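Protokoll der Mitgliederversammlung, 4. Dezember 2020

**Verein:** Gemeinschaftsgarten Pomov e. V.
**Ort:** Vereinsraum am Nastomier, Teilnahme per Telefon war möglich
**Beginn:** 18:30 Uhr
**Ende:** 20:50 Uhr
**Anwesend:** 38 stimmberechtigte Mitglieder, davon der größere Teil telefonisch zugeschaltet

## TOP 1 Begrüßung und Tagesordnung

Der Vorstand eröffnet die Versammlung und stellt fest, dass form- und fristgerecht eingeladen wurde. Die Versammlung ist beschlussfähig. Die Tagesordnung wird um den Punkt »Arbeitstische im Vereinsraum« ergänzt (jetzt TOP 5) und in dieser Form angenommen.

Das Protokoll der Versammlung vom Juni wird mit einer Änderung genehmigt: Unter dem damaligen TOP 4 muss es »Parzellenreihe West« heißen.

## TOP 2 Wasserleitung

Die Leitung im oberen Gartenteil war im Sommer mehrfach undicht. Die Firma Cruzado hat die Strecke zwischen Haupthahn und Kompostplatz geprüft und empfiehlt, sie ganz zu ersetzen. Das Angebot liegt bei 3000 Euro einschließlich Erdarbeiten. Ein zweites Angebot wurde angefragt, ist aber nicht eingegangen.

Mehrere Mitglieder fragen, ob die Erdarbeiten in Eigenleistung möglich sind. Cruzado würde den Preis dann senken, will aber keine Gewähr für die Grabentiefe übernehmen. Die Mehrheit spricht sich gegen die Eigenleistung aus.

**Beschluss:** Das Angebot der Firma Cruzado wird angenommen. Ausführung vor Beginn der Pflanzzeit. Einstimmig bei 2 Enthaltungen.

Bis dahin bleibt das Wasser im oberen Teil abgestellt. Die Tonnen sind vor dem ersten Dauerfrost zu leeren und umzudrehen.

## TOP 3 Saatgut und Sammelbestellung

Die Sammelbestellung läuft wieder über die Gärtnerei Plerdale. Die Liste hängt ab Januar im Schaukasten. Gewünscht wurden zusätzlich Stangenbohnen, Pastinaken und eine frühe Möhrensorte. Kartoffeln werden getrennt bestellt, weil sie erst später geliefert werden.

Wer eigenes Saatgut für die Tauschkiste abgibt, beschriftet die Tüten bitte mit Sorte und Erntejahr. Unbeschriftete Tüten werden aussortiert. Die Kürbiskerne aus diesem Jahr sollen nicht weitergegeben werden, da Zierkürbisse in der Nähe standen und Kreuzungen nicht auszuschließen sind.

## TOP 4 Kompostplatz

Auf dem Kompost lagen wiederholt gekochte Essensreste und Rasenschnitt von außerhalb. Der Vorstand bringt ein neues Schild an. Kranke Tomatenpflanzen gehören in die Restmülltonne.

Die dritte Miete wird im Frühjahr gesiebt. Jede Parzelle kann zwei Schubkarren entnehmen, der Rest geht auf die Gemeinschaftsbeete. Ein Antrag, die Abgabe nach Parzellengröße zu staffeln, wird nach kurzer Aussprache zurückgezogen.

## TOP 5 Arbeitstische im Vereinsraum

Der Vereinsraum wird ab Februar wieder für die Anzucht und zum Umtopfen genutzt. Strittig war, ob die weißen Tischplatten dafür abgedeckt werden müssen. Im vergangenen Frühjahr blieb nach dem Umtopfen oft Erde liegen.
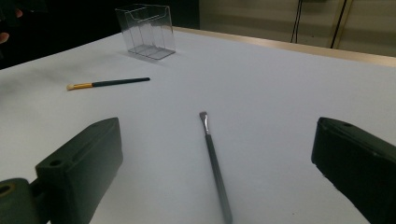

*Weiße Tischplatte mit heller Holzkante*

Es wird vereinbart, dass beim Umtopfen eine Folie oder Wachstuch untergelegt wird. Gießkannen und nasse Töpfe kommen auf die Untersetzer. Für Wachstuch, Untersetzer und Handfeger werden 200 Euro bereitgestellt.

**Beschluss:** Angenommen, eine Gegenstimme.

Der Vorschlag, ein Anzuchtregal mit Beleuchtung anzuschaffen, wird vertagt. Zuerst soll der Stromverbrauch geklärt werden.

## TOP 6 Gartenordnung

Die Ruhezeit am Mittag bleibt unverändert. Neu aufgenommen wird, dass Hecken zum Weg hin höchstens brusthoch sein dürfen. Der Rückschnitt muss bis Ende Februar erledigt sein. Der Beschluss erfolgt mit großer Mehrheit.

Die Frage der Hühnerhaltung wird nicht abgestimmt. Die Stadt hat auf unsere Anfrage noch nicht geantwortet.

## TOP 7 Verschiedenes

- Der Schlüssel zum Geräteschuppen ist nach Gebrauch in den Kasten zurückzulegen.
- Die große Leiter fehlt weiterhin. Hinweise bitte an den Vorstand.
- Das Winterfest entfällt.
- Der Häcksler ist zur Reparatur und steht voraussichtlich im März wieder bereit.

Die nächste Versammlung findet im Juni statt, nach Möglichkeit im Freien. Anträge sind bis vier Wochen vorher schriftlich einzureichen.

Für das Protokoll: die Schriftführung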